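周一，雨

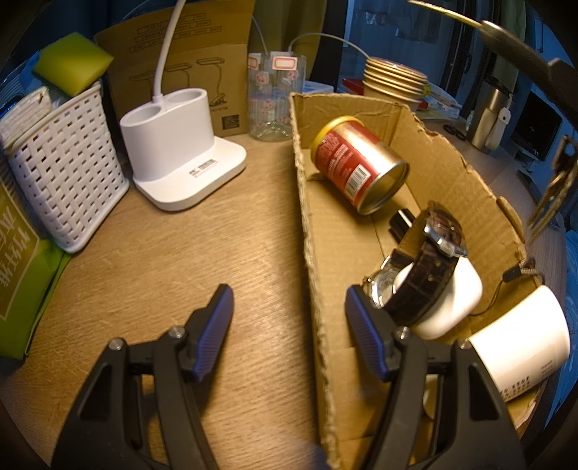
一个人到底为什么要学一门用不上的语言？

因为学的时候，脑子里那些用得上的事会暂时闭嘴。我目前能给出的最体面的理由就是这个，比较不体面的理由是报名那天我心情不好，而付款页面做得很顺手。

我学的是芬兰语。没有芬兰亲戚，没有芬兰客户，也没有打算搬去一个一月份下午就天黑的地方。去年秋天公司换了排班，晚上忽然空出一大块时间，我拿它刷了两个星期手机，刷到自己都嫌自己，于是去了楼下拐两个弯的那间语言教室。那里原来是卖窗帘的，墙上的滑轨还在，老师有时候把变格表用夹子挂在上面，拉来拉去，很有气势。

老师叫桑泰里·奥克萨宁（Santeri Oksanen），中文说得比我们芬兰语说得好太多，这一点对士气并无帮助。他第一节课就说，芬兰语的发音很简单，怎么写就怎么读。全班松了一口气。第二节课他开始讲格。到第四节课，原来坐满的两排椅子就变成了一排半。

今天的课讲部分格。我以为上个月已经讲完了，原来上个月讲的是什么时候用，今天讲的是什么时候你以为该用但是不用。喝咖啡，喝了一些，用部分格；喝掉那杯咖啡，整杯，用另一个。爱一个人，永远是部分格。奥巴萨·阿亚贝……写错了，是奥布萨·阿耶姆巴耶……算了，照她自己教我们的写法，Obsa Ambaye，她坐我左边，当场举手问：那如果爱完了呢？桑泰里想了一会儿，说那就要换一个动词。这句话我抄在了本子的封面内侧，字写得很工整，虽然考试肯定不考。

说到考试。下个月有一次小测，要背的词有161个，我昨晚认真背了一遍，今早刷牙的时候检查，牢牢记住的有“驼鹿”“湿滑”和“可惜”。用这三个词我已经可以讲一个完整的故事了，只是情节比较单一。

课间照例站在走廊里喝自动售货机的茶。贝雷凯特（Bereket Araya）又推荐他的那套背单词方法，就是那个叫 Grekeo 的软件，每天早上推送六个词，背对了有一只狐狸给你鼓掌。我装过。那只狐狸在我断了三天之后给我发消息，说它有点担心我；断了一个星期，它说它理解人都有忙的时候；断到半个月，它不再说话，图标上那张脸也换成了侧面。我活了这么多年，被上司冷落过，被房东冷落过，还是第一次因为一只狐狸睡不踏实。后来把它删了，删除的时候弹出一个框，问我是否确定。我不确定，但是点了。

罗莎琳德（Rosalind Kincaid）不用软件，她把词写在纸条上贴满家里。冰箱上贴冰箱，门上贴门，听着很合理。问题是她和丈夫合住，丈夫不学，他现在每天早上对着贴了芬兰语的糖罐和盐罐各尝一口。她说婚姻还好，就是他血压要去查一查。

下课时雨下大了，我没带伞，在门口等了一阵，顺便听纳扎尔（Nazar Horobets）练他的自我介绍。他的自我介绍从开学练到现在，已经非常流利，流利到他不肯学别的了。你问他几点，他说他叫纳扎尔，你问他去不去车站，他说他有一个姐姐。我觉得这是一种很成熟的生活态度，我在公司开会也基本是这么应付的。

到家八点半。先煮面，面煮的时候想起来作业是写一篇短文，题目叫“我的星期天”。我的芬兰语只够写一个相当贫乏的星期天：我起床。我喝咖啡（部分格）。天气是灰的。我去商店。商店是关的。我回家。写完读了一遍，发现除了商店那句是编的，其余全部属实。我本来想给它加一点光彩，比如说我去滑雪了，可是“滑雪”的过去式我拿不准，为了语法正确，只好继续待在家里。

由此想到一件事，写下来免得忘。用外语写自己，人会被迫变得老实。中文里我有一百种办法把“我什么都没干”写成“我休整了一下，也想清楚了一些问题”。芬兰语里没有，至少我的芬兰语里没有。我只能什么都没干。桑泰里批改的时候在“天气是灰的”旁边画过一个勾，这是我上次作业得到的唯一一个勾，他大概是真心赞同。

妈妈打来电话，问我最近忙什么，我说在上课。她问什么课，我说了。电话那头沉默了一会儿，然后她问：芬兰是不是就是那个蛋糕房？我说不是。她说哦，那学了能涨工资吗。我说不能。她又沉默，最后说，那也好，总比打牌强，你二舅上个月又输了2000。我在她心里的位置，于是稳稳地排在二舅前面一名。放下电话我还挺高兴的。

学费倒是真不便宜。教室这一期的钱我是分两次交的，第二次交的时候前台的姑娘说，续报下一期可以减50，另送一个帆布袋。我说让我考虑考虑，然后当场就续了。帆布袋是米白色的，上面印着一句芬兰语，我站在那里很有信心地读了出来，发音完全正确，意思一个字都不懂。姑娘说她也不懂，厂家送来就是这样的。回家查了词典，头一个词查不到，估计是变了格，变得连亲妈都不认得。明天问桑泰里。

另外记一笔：词典还是要买纸的。网上那本例句太怪，查“借”，例句是“我把马借给了牧师”；查“忘记”，例句是“牧师忘记了马”。我顺着往下查了好几个动词，想知道那匹马后来怎么样，查到快十一点，作业一个字没改。最后在“归还”底下找到了牧师，没有马，他还的是一把梯子。我对这位牧师的印象很复杂。

睡前把短文重抄了一遍，最后加了一句“星期天很短”。“短”这个词我有把握。抄完发现“商店是关的”那里元音少了一个，少一个就变成别的意思，什么意思我也查了，不宜写给老师看。补上了。

明天要交的：短文一篇，变格练习第二页，买牛奶。牛奶要买整盒，所以不用部分格。大概吧，明天一起问。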